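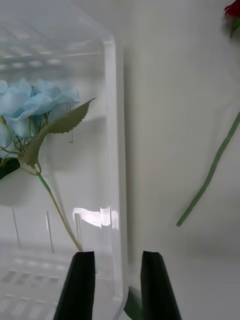

Clear plastic storage container, close range.

October 8, 2024
Savings Rates Workbook, Caltby office
Entry by Lucinda Pennington

Work continued on the comparison of easy-access and fixed-term savings accounts. The sample now holds 2,484 account records, of which almost 80 were set aside this morning pending a check of their opening dates. Somkiat Boonyarit is to confirm whether these belong in the June extract or the one after it.

Skondar returns were loaded without difficulty. The Drudix file again lists the bonus rate and the standard rate in a single column. Tín Dương separated them by hand for the first 20 rows and found two in which the bonus had expired but was still being reported. The remaining rows should be treated in the same manner before any average is taken. Until then, Drudix figures are not to be quoted outside the group.

The minimum balance rule was discussed at length. Accounts requiring a deposit of more than 2,000 dollars had been left out of the first run. Thắng Cao considers this too strict, as many households move a larger sum when a fixed term ends. It was agreed to run both versions and to keep the results on separate sheets, with the rule stated in the heading of each.

Lộc Lò asked how the delay between a change in the base rate and a change in the account rate should be measured. For the present, the delay is counted in calendar days from the announcement to the first day on which the new rate is paid. Notice dates are recorded but not used.

Outstanding: corrected Drudix file; opening dates from Somkiat; second run without the deposit limit. The column labeled "net" in sheet four should be renamed, as it shows the rate before tax.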